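# Open day at the Nivthorpe sample works, 30 July 2022

The works only opens its doors once a year, and I had missed it twice, so this time I booked in April. The train from Skilutcombe takes 34 minutes and then there is a walk along the bypass with no pavement for part of it. Wear proper shoes.

Nivthorpe packs sample containers for water testing, school labs and a few garden centres that sell soil kits. Visitors are split into groups of 13 and given a paper hat. Ours started in the store, which is mostly shelving and cartons, then went through to the rooms where the small vials are handled. The guide said there were 370 lines in the catalogue, though most orders are for the same few.

The plain vial with the screw cap is the one they sell most of. It is clear plastic, with ridges round the side of the cap so you can turn it with gloves on.
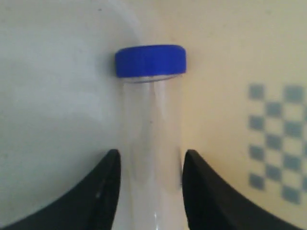

*A clear vial with its blue screw cap on.*

Caps come in several colours, and the customers decide what the colours mean. One water company uses blue for untreated samples, and a school supplier uses it for anything going home. The works doesn't mind either way. Wondimine, the firm that supplies the caps, delivers early in the morning and we were too late to see any of that.

After the store we had a talk on leak checks. A vial is filled, capped, laid on its side on blotting paper and left overnight. There was a tray of these set out for us and a chart on the wall going back several years. I would have liked longer with the chart, but the next group was waiting in the corridor.

Then came the handling area, where there was a cream-white basin and a clear plastic container, and a capped vial to look at.

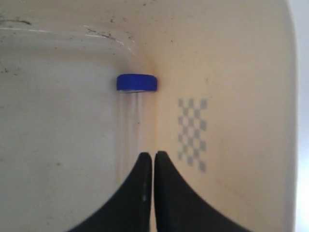

Clear plastic against a pale surface is hard on the eyes, and I can see why people ask for a strong colour on the cap. Someone in our group asked about tinted vials. They do make an amber one, sold under the name Bravo, for samples that have to be kept out of the light. It costs more and has a longer wait.

The tour took a little over an hour. Tea was in the canteen and included in the ticket. The shop sells seconds by the bag, and I bought one for keeping seeds in. Parking is free but fills up early, and the toilets are back by the main entrance, so go before the tour starts.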